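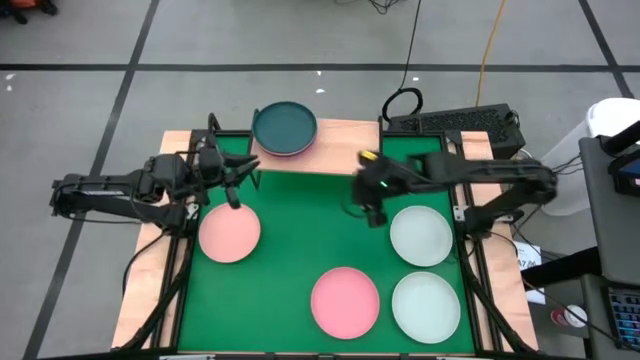 A comment handed in after the February session was that sorting by colour first is a wasted step, and that plates should be gathered by size and the colours left to fall where they fall. The comment is fair for a plain white service. It does not hold for a mixed service, and the notes for this unit have been extended to deal with it.

Tristham Hospitality Program
Unit 4: Plate handling, sorting and storage
Course handout, revised Apr 27, 2022

4.1 Scope

This unit covers flat plates only. Bowls, platters and cups are in Unit 5. Cleaning is in Unit 3 and is assumed complete before any of the procedures below begin.

4.2 Terms

Well: the flat central area of the plate.
Rim: the raised outer band. Some coupe plates have no distinct rim, and for these the outer edge is treated as the rim.
Foot: the ring on the underside on which the plate rests.
Lay: a set of plates placed singly on a surface, none on top of another.
Stack: two or more plates of the same pattern, foot to well.
Holding position: a place outside the main lay, reserved for a plate that has no match in the current lay.

A pile of mixed plates is not a stack for the purposes of this unit, even when it stands straight.

4.3 Reading a lay

Before touching anything, read the lay by colour, then by position. The small practice lay has two pink plates, two pale white plates and one dark teal plate. The pinks and whites are on the green mat. The teal plate is at the left end of the raised board along the top edge, which serves as the holding position.

The two whites lie one below the other on the right side, so one short movement brings them together. The pinks are separated, one at the left and the other near the bottom centre. Moving the left plate to the bottom centre puts the pink stack next to the lower white plate, and clearance between the two has to be checked before the second pink is set down. Moving the bottom plate to the left leaves more open mat between the finished stacks. Either is acceptable in the practical. The choice must be made before the first plate is lifted.

The teal plate stays where it is until both pairs are made. A single plate is moved last.

4.4 Colour before size

Size is hard to judge from above when plates are spread out. Two plates that differ slightly in diameter look the same at arm's length – more so if one is darker than the other. Colour can be read at once from any standing position.

In a mixed service the colours usually mark separate patterns, and separate patterns often have different feet. A foot that is too wide for the well beneath it rides up on the rim and the stack rocks. Sorting by colour removes most of these mismatches in the first pass. The second pass, by size, is then done within each colour.

For an all-white service, skip the first pass.

4.5 Lifting and placing

Grip at the rim. Fingers do not enter the well.

Lift straight up until the foot is clear of the surface, then move sideways. Dragging a plate across a mat pulls the mat with it, and dragging one across bare timber or steel wears the foot.

When placing onto another plate:
1. Bring the upper plate over the lower one and stop.
2. Line up the rims by eye on two sides.
3. Lower until the foot touches the well.
4. Let go only when the weight is fully down.

The common fault is letting go between steps 3 and 4. The drop is a few millimetres and the plate seldom breaks, but repeated drops mark the glaze in a ring. Old stock with grey rings in the well has nearly always been stacked this way.

Plates with low, wide rims can be difficult to pick up from a hard flat surface. Slide the plate to the edge of the bench only if the bench edge is clear and the other hand is already under it. On a mat this is not permitted. Tilt the near rim slightly and take it from beneath.

4.6 Stack height

The working limit for this unit is 21 plates to a stack. The Trolness pattern used in the training kitchen has a deep foot and becomes unsteady above this. Other patterns may tolerate more, but the limit applies to everything in the store so that stacks can be counted by sight.

Worked count, training store:

Total plates: 162
White: 99
Coloured: 63

The coloured plates are in three colours of equal number and make three full stacks. The white plates make four full stacks and one part stack of 15. Total stacks: eight.

The part stack is always placed at the front. Plates are drawn from it first and returned to it last. If two part stacks of the same colour are found, combine them before drawing any plates.

4.7 Shelf layout

The training store has Bident shelving with a usable width of 600 mm per bay. With the dinner plates in current use, two stacks fit side by side with finger room at the centre and both ends. Three do not fit. Students have tried to close up the gaps to get a third stack in, and the rims touch.

Eight stacks therefore occupy four bays. The order, from the door:

Bay 1: white, part stack and one full
Bay 2: white, two full
Bay 3: white, one full; coloured, one full
Bay 4: coloured, two full

Bay 3 is the only bay holding white and coloured plates together. White goes on the left. Shelves above shoulder height are not used for plates.

The older Dijkstra racks in the back corridor have a lip at the front. Plates have to be raised over the lip both ways, and full stacks must be split before they are lifted out. Mark the split on the store sheet if the second half is left for another shift.

4.8 Checks before closing the store

– Each stack is one colour and one size.
– No rim touches another rim or the upright.
– No stack exceeds the limit.
– Part stacks are at the front.
– Any plate without a match is in the holding position and has been entered on the sheet.
– Chipped plates are off the shelf. A chip on the foot counts as a chip.

4.9 Preparation for the practical

Practise with a small lay before moving to full stacks. Five plates are enough to cover pairing, clearance and the holding position. Read the lay, state the intended moves aloud, then carry them out in that order. A change of plan after the first lift costs marks even if the final stacks are correct.

Bring the store sheet from Unit 3. Closed shoes, no rings. Unit 5 uses the same bay numbers, so keep the layout in 4.7 with your notes.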